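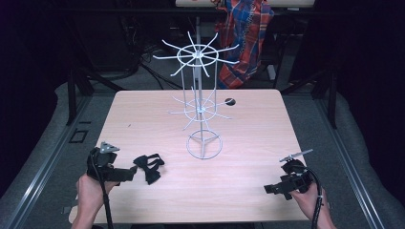

Dresbridge shop puts its bow ties on a spinner, and not everyone is sold

A menswear shop in Dresbridge says it has found the answer to slow bow tie sales: take them out of the drawer and hang them on a countertop spinner.

Keane, the formalwear and rental store on Alside Road, will start using white wire racks on its counters this week. Each one has two tiers of thin hooks around a central pole, a type more often seen holding key rings or cheap earrings. The shop has bought 13 of them, which is a lot of hooks for a product that even its manager admits most customers buy once, usually for a wedding, and often under protest.

"People don't ask to see inside a drawer," said Akinyi Muli, who manages the store. "If they can turn the rack and touch the fabric, they pick one up."

That may be so. The shop's evidence is a trial in March on a single counter near the fitting rooms, lasting 8 days, during which it says it sold over 85 bow ties. It did not keep a count for the same stretch last year, when the bow ties were in the drawer. It also ran the trial alongside a discount on dress shirts, and Muli agreed that the discount "probably helped a bit." How much is anyone's guess.

There is also the matter of how a bow tie hangs. A necktie drapes over a hook without much trouble. A pre-tied bow has a knot in the middle and a loop on either side, and it tends to tip toward one end unless the band is fastened and used as a hanger. Staff have been told to hook each one by its band and to straighten the racks at opening and closing. Whether that survives a busy Saturday in prom season is another question.

Lultano, the supplier of the racks, describes them in its catalog as suited to "any small accessory." It offers no advice on bow ties in particular, and a request for some was not answered by press time.

Shoppers who stopped at the counter were split. One man buying a plain black bow tie for his brother's wedding said the rack made no difference to him, as he had come in for a black one and would have asked for it. A woman with him liked being able to compare colors, though she left without buying anything.

Keane plans to keep the racks out through the summer. The drawers are staying too, Muli said, for the silk ones.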